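Call for participants: household borrowing and the cost of everyday goods

Posted 7 December 2023

We keep reading that households are coping well with higher prices. We are not convinced. Most of the figures behind that claim come from lenders, who know what was repaid on time but not what went unpaid elsewhere to make it happen.

Gosness is looking for adults to take part in a spending diary study covering rent or mortgage costs, store credit, overdrafts and pay-later plans. You do not need to be in debt. We would be suspicious of our own results if everyone who joined was.

What we ask of you

Keep a diary for eight weeks and speak to us by phone three times. We last did this in August, with 1,176 diaries started. Too many were filled in from memory at the end, and we have our doubts about those, so this time entries close each night.

What you get

A shopping voucher after each call. We won't claim that keeping a diary will improve your finances. We have seen that promised by other studies and have yet to see good evidence for it.

Who can apply

Anyone over 18 living in Staltirov or Herkska who pays at least one household bill. Staff of banks and debt collection firms are excluded, as are their partners.
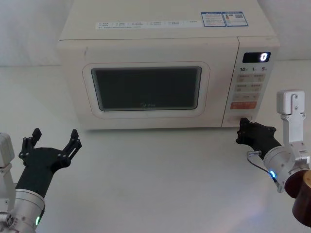

Microwave oven by Midea. Kitchen appliances count as household goods in the diary.

Your answers are stored under a number. Intarasuk, which pays for the study, sees totals only and has no say in what we publish. We asked for that in writing.

To apply, send us your postcode and a daytime phone number through the contact form. Please don't send bank statements.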